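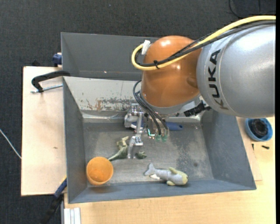

Cirkis has begun the second round of grasp collection at its Mokik test cell, with 409 household and toy items now on the object list. The first round used 77. The company said the new round will run through May and that the data will be used to train the grasp selection model in its Fliltgate picking software.

The collection method is simple. A few objects are placed in a gray bin that is clamped to the work surface. The arm, a KUKA, moves to a start pose above the bin, and the model proposes a grasp point, an approach angle and a finger opening. The arm carries out the attempt and the result is logged as a hold, a slip or a miss. Held objects are dropped back into the bin from a low height, which changes the layout for the next attempt. An operator replaces the full set of objects after 70 attempts.

A fixed camera records each attempt. The stored record contains the image taken before the approach, the proposed grasp, the joint positions during closing, and the result label. Motor current on the gripper is also saved, but the present version of the model does not read it.

Objects are chosen so that hard and soft items share the bin. A typical set might place an orange plastic cup and a green toy dinosaur with a plush fish. Rigid items with open shapes, such as cups, offer several valid grasps at the rim and few elsewhere. Plush items accept almost any grasp but deform as the fingers close, so the final position of the object in the hand is hard to predict from the first image. Long thin items are often held off center and rotate during the lift.

Kwok-wai Chow, who runs the cell, said the first round had too many easy cases.

"We had 77 objects and most of them were boxes or bottles," Chow said. "The model learned to go for the middle of whatever was tallest. That gave a good number in our own tests and a poor one when we changed the objects."

In the final check of the first round, the model held 62 percent of objects it had not seen in training. Cirkis has not set a public target for the second round. Chow said the team would report results on unseen objects only, and would list soft and rigid items separately.

Two changes have been made to the procedure. The first concerns failed attempts. In the first round, a miss ended the sequence and the operator started the next one by hand. The arm now returns to the start pose and tries again with a different proposal, up to a fixed limit. Both attempts are kept, and the second is linked to the first in the record. The team wants pairs in which the same layout produced one failure and one hold.

The second change is in labeling. A slip was previously recorded only if the object fell during the lift. It is now also recorded if the object moves in the fingers by more than a set distance, even if it is still held at the end. Older records are being relabeled from the stored joint data where possible. Records that cannot be relabeled will be left out of training.

Contact with the bin remains a limit on speed. Objects that rest against a wall force the fingers close to the surface, and the controller slows the last part of the approach in those cases. Attempts near a wall take longer and fail more often than attempts at the center of the floor. The team has kept them in the mix at their natural rate and does not move objects away from the walls between attempts.

Part of the data will be shared with Cheng, a parts handling firm that plans to use Fliltgate on a sorting line. Cheng will receive images, grasp proposals and labels, but no motor current data. The firm is expected to run its own check with a separate gripper, which would show how much of the training carries over to other hardware.

Collection runs from 8 a.m. to 6 p.m. with an operator present. Unattended night runs were tested and dropped after objects left the bin and the sequence continued with too few items. Chow said night collection could return when the software can tell an empty bin from a full one with enough confidence to stop the arm.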